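Larkell Table Cover, Dark Gray - Small Workshop Listings

Larkell Table Cover, dark gray
Sold by the piece, cut to your size
Updated 2020-06-10

I've wanted to put this one on the site since December, when the first bolt came in from Larkell and I threw an offcut over my own bench just to see what it was like to live with. I never took it off again. So if this page sounds more like a fan letter than a product listing, well, you've been warned!

It's a plain cloth cover for a work table. No print, no border, no shine. The color is a dark gray with a little bit of blue in it, and the surface is matte, so a lamp on a swing arm doesn't bounce back in your face when you lean over. My old bench had a glossy white top that Wakana Iwasaki gave me when she closed her sewing room, and I loved that bench, but by evening my eyes were shot. With the gray cover on it I can do small fiddly jobs after supper and not come away squinting.

People ask what it's for. Anything you'd do sitting down with small parts, really. I sort beads on it, I've re-strung a lamp on it, I take apart the kitchen timer on it far too often. Customers have told me about model trains, watch straps, fly tying, card games and one very long jigsaw puzzle. If your hobby involves things that roll, you'll like it. A screw dropped on a hard top goes straight for the floor. On cloth it mostly stays put.

How it looks in use

Color on a screen is always a gamble, I know. The blue comes and goes with the light. By a window it leans cooler, and under a warm bulb you may only see gray. Black things sit quietly on it, and anything white or red jumps right out, so thin wires and small ties are easy to find again. You also get a fair idea of how it lies once it's down: a few faint, soft wrinkles and some patches a shade lighter or darker than the rest. It's cloth, it does that. If you want a surface as flat as a sheet of glass, please buy a sheet of glass (I mean that kindly).

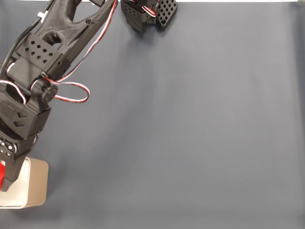 What you get

One cover, cut square on all four sides, rolled on a cardboard tube. I stopped folding them for the mail after the first batch, as fold lines take ages to drop out and I was getting letters. The roll goes into a plain outer box with the label on the end. There are no clips or corner straps in the box. I do sell a set of Fledar table clips separately and they fit this cover fine, but on a heavy table I don't bother with them myself.

Sizes

The standard piece is 200 cm long, and that suits most of the tables people write to me about. I can cut shorter for no extra money. Longer is possible too, but then it has to come from a fresh bolt and you may wait a bit.

Measure your tabletop, then decide how much you want hanging over the edge. I like 10 cm on each side. Any more and I catch it with my knees, any less and it creeps toward the middle and you spend your day tugging at it. If you want it to stop right at the edge, say so in the order notes and I'll cut it to the exact top size. Do measure twice, though! A cover I've cut to your numbers can't come back unless I've made the mistake.

Round tables: yes, I can do them, but send me a paper pattern. I tried working from a diameter over the phone once and we both regretted it.

Putting it on

Unroll it upside down first and leave it like that for an hour or so, so the curl from the tube relaxes. Then flip it, center it, and smooth it outward from the middle with flat hands. You'll still see some softness in it. Mine settles over a couple of days and then a few wrinkles come back whenever I drag something heavy across. I lift and set down now, most of the time.

If you do want it flatter, a warm iron from the back works. Use a tea towel in between, and go easy. Hatsue Kudo does all the edge finishing for me and she'd like me to add that the iron should never stop moving. So there it is, Hatsue, it's on the page.

Cleaning

A lint roller does nearly everything. For crumbs and thread ends I take the whole cover outside and shake it, which the neighbors must be used to by now. Spots come out with a damp cloth and a drop of dish soap, dabbed and not rubbed, and then you let it dry flat. I've washed mine in the machine on a cool cycle without any trouble, but it needed ironing afterward and I sulked about it. No tumble dryer, please.

Pet hair shows, if the pet is a pale one. Chalk shows too. Pencil lines don't, oddly, and coffee was a lot less of a drama than I expected.

It isn't waterproof and it isn't a heat mat. Don't put a soldering iron or a hot glue gun straight down on it. I keep a ceramic tile at the back of the bench for that sort of thing, and a small cutting mat for knives. The cover is there to be soft and quiet, and it won't forgive a blade.

How it compares with the Morwood one

I also carry the Morwood cover, so I get asked about this every week. Morwood is thicker and has a rubbery back, and it grips like mad. If your table is slick and you push heavy things around, buy that one, I won't be hurt. But it's stiff, it takes a long time to lie flat, and it only comes in a green I've never quite made friends with. The Larkell drapes better and it's far easier to lift off when the table has to turn back into a dinner table. I use the Larkell at home and keep the Morwood in the packing corner.

There was a third one, from Ratanaporn, in a lovely soft weave, but they've stopped making it and my last pieces are gone. Please don't order it from the old page, I still haven't worked out how to take that page down.

Price

The standard piece is 40 dollars, and shorter cuts are the same. Edge finishing is included. If you'd rather have raw edges to hem yourself, tell me and I'll knock a little off.

Stock and shipping

Stock is good at the moment. I cut orders in the evening and mail them the next morning if the post office and I are on speaking terms. Please check your address when you order, and add a phone number if you live somewhere a tube might get left in the rain.

Since the colors can differ slightly from bolt to bolt, order everything at once if you're covering two tables side by side. I can hold matching pieces for you for a couple of weeks if you write first. Swatches are free, just ask, and you don't need to send them back. I've got a whole drawer of them and it no longer closes.

Questions people have sent in

Someone wanted to know if it slides. A bit, on a polished top, if you lean on it. On bare wood mine hardly moves.

Can you write on it with a sheet of paper? Yes, though a ballpoint will poke through thin paper. Put a magazine underneath.

Will it fade? Mine is right by a window and I can't see a difference between the middle and the part that hangs in the shade. Ask me again in a few years.

And no, I don't have it in black. Larkell does make one, but every speck of dust showed on the sample and I sent it back.

To order, use the form at the bottom of the shop page, and put your table size in the notes even if you're taking the standard piece.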